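December, evening

Back from the panel at Sostgate and I am going to write this down before I soften it, as I always do by the weekend.

The title was "Who Translated This?" and the idea, as far as there was one, is that publishers ought to put the translator's name on the front of the book. I am a translator. I have nine books out under other people's names and mine in six-point type on the copyright page, below the paper certification. You would think I'd have been standing on my chair. I sat near the back with my coat on and got grumpier as it went.

It's the badge that did it. They handed out badges at the door that said NAME US. Vandana Sengar was wearing two. I like Vandana, and she has done more for the rest of us than I ever will, but I can't see what a second badge adds. She opened by saying that a name on the cover changes everything. Then she gave the one figure of the evening: the group looked at 172 translated novels from the past year and found the translator on the front of 62. People made a noise at that. I wrote it on my hand. I'd like to know who picked the 172. If you start with the small presses, who have always been decent about this, you get one answer, and if you start with the airport racks you get another. I asked. She said the list was "representative." Of what, I said, and the man chairing moved us along.

Then Spyros Nedeljković, who I had only met by email, and who is much taller than his emails. He has his name on the cover of all his last four. He was honest about it, I'll give him that. He said it had made him very happy and his mother very happy, and that his fee for the fourth was the same as his fee for the first. There was a pause in the room. I thought, well, there it is, somebody has finally said it, and we can talk about money now. We did not talk about money. A woman from Lozano got up and told us how proud the house was to be on this journey. Lozano still owes me the second half for the lighthouse book. I delivered it in the spring. I would trade the cover, the spine and the title page for a bank transfer.

To be fair (I'm trying), I do see the other side. When the lighthouse book got reviewed in the big paper, the reviewer praised "the author's clean, salty sentences." The author's sentences are forty lines long and have no salt in them at all. I cut them up. I spent most of a winter cutting them up, with her blessing, and the word "salty" made me so angry I went out and walked to the reservoir and back. If my name had been on the front, would he have said so? Vandana would say yes. I think he'd have read the front, turned the page and written the same sentence. Reviewers are lazy in a way that type size won't cure.

And there's this, which I didn't say tonight because I would have been thrown out. Two of my nine I would pay to keep my name off. The wellness one especially. The author rewrote my English after I handed it in, using a dictionary and a great deal of confidence, and there is a chapter where people are told to "chew the morning." I'm quite glad to be on page four under the trees logo for that. If we're going to have names on covers, we need a clause that lets you take yours off, and a clause that says no one changes the text behind your back. Put that on a badge.

Wine after, warm. Spyros asked what I was working on and I told him about the Fisness job, and he laughed for too long. Fisness is the catalog text, 101 short entries, homewares mainly, out of Portuguese. No credit of any kind. They pay in nine days. He said he did that sort of thing for years and missed it. I said he could have the second half of mine if he liked and for a moment he looked as if he might say yes.

Vandana caught me at the coats. She wants me to sign the letter. It goes to the trade association in January and asks for three things: name on the front, name in the publisher's own listings, name in anything sent to reviewers. I said I'd sign the second and third. She said it isn't a menu. I said then I'd think about it, and she gave me the look, and one of her badges, which is now in the dish with the keys.

Thinking about it, then. The listings point is a good one and it bothers me that it came third and got about a minute. When I search for myself in the online shops I find four books of nine, one of them credited to somebody with my surname who writes about horses. That costs me work. An editor at Skastham told me so in plain terms last year. She had looked me up, found four titles and a horse book, and gone with someone else who seemed to have done more. No one in that story ever looked at a cover. It's a field in a form, someone leaves it blank, and it stays blank in every shop that copies from it. You could fix that by phoning people. It would be very dull and there would be no wine.

I said some of this to Vandana, badly, with one arm in my coat. She said I should be the one to phone them. I walked into that.

Later. Couldn't settle, so I did a bit of Fisness at the kitchen table. Stuck on "copo," which they use for everything from a tumbler to what I would call a cup.

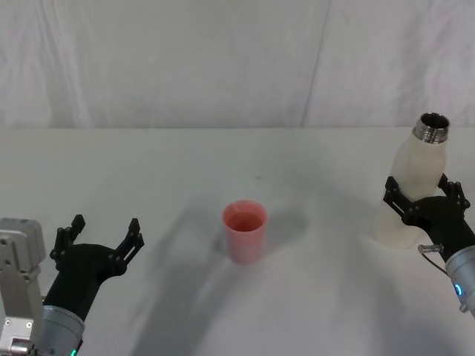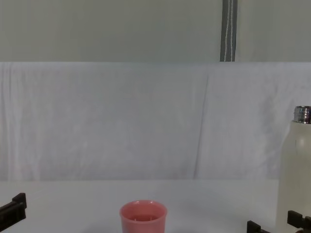 Went with "cup" where it's small and left a query on the rest. The client will not answer the query. Whoever wrote the Portuguese was also not credited, now that I think of it, and I've never once wondered who they were. They have a tic of putting "simply" in front of every verb, and I have been taking it out, entry after entry, and feeling rather superior. I suppose that's my salty reviewer again, with me in his chair. I don't enjoy that thought and I don't think it changes my mind about the badges.

What would change my mind is one number. Not how many covers. I want to know whether translators with their names on the front got more for the next book, or got it sooner, or got asked at all. Spyros is one case and his answer was no. If Vandana has sixty-one more people she can ask, she should ask them. I wrote her an email saying this, quite polite, and then read it over and it was not polite, so it's in drafts.

Things for tomorrow, if I get up. Chase Lozano again – third time, and this one goes to accounts, because the editor only ever says how sorry she is. Send Fisness the first batch. Write to the shops about the horse woman. Look out the contract for the new one from Skastham (they did come back to me in the end, for a short one, a novella with a dead uncle in it) and see what it says about credit. I have a bad feeling it says "in the customary position," which is the phrase they use when they mean page four.

I could ask for the front. I've never asked. I went back through the contracts in my head on the bus and I'm fairly sure of that: not one time in nine books did I put it in an email. I was always busy haggling over the rate, and when I'd lost that I was too tired to start on anything else. Vandana would have a lot to say about it and I'm not going to tell her.

I might ask, though. I'll ask for the money first.

Radiator in the hall is knocking again. Bed.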